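Home | Reviews | Bedroom | Kitchen | About

Two Months With the Jovgate Mattress

2023-11-30
by Rey

I put off buying a new mattress for years. The old one had a dip you could lose a cat in, and I kept telling myself I'd get to it after the next paycheck. Then the Jovgate went on sale for $199 off, I ordered it before breakfast, and I'm so glad I did!

It comes rolled up in a box that is heavier than it looks (get a second person for the stairs). Once you cut the plastic it starts to puff up, and the instructions say to give it 24 hours. I gave it about half that and slept fine. There was a mild new-foam smell for 3 days, then it was gone.

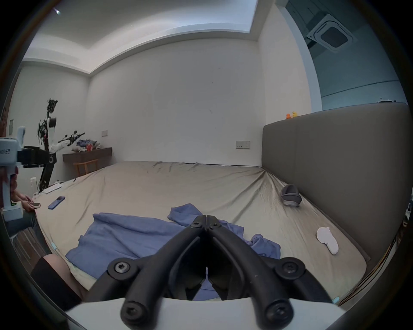 Firmness is what I want to gush about. I sleep on my side, and my shoulder used to go numb by four in the morning. The Jovgate lets the shoulder sink just enough and still holds my hips up, and I wake up feeling rested. It also gives me a big bed to spread out on, which means a crumpled blue heap like that one can stay on its own half while I take the other. I'm not proud of how often this happens.

Edges are good too. I can sit right on the side to put on socks without sliding off, something the Brerumix I tried before this one never managed. The Brerumix did sleep a little cooler, I'll give it that, so if you run hot in summer you may want a lighter blanket.

My one real gripe is the cover. It zips off for washing, but getting it back on is a wrestling match, and the zipper feels flimsy next to everything else. I'd pay a bit more for a better one.

Would I buy it again? Yes, in the same size, and I'd do it sooner.

Related reviews
Fesamow Down Pillow
Brerumix Mattress, One Year Later
Flannel Sheets for January Nights
Bed Frames That Don't Squeak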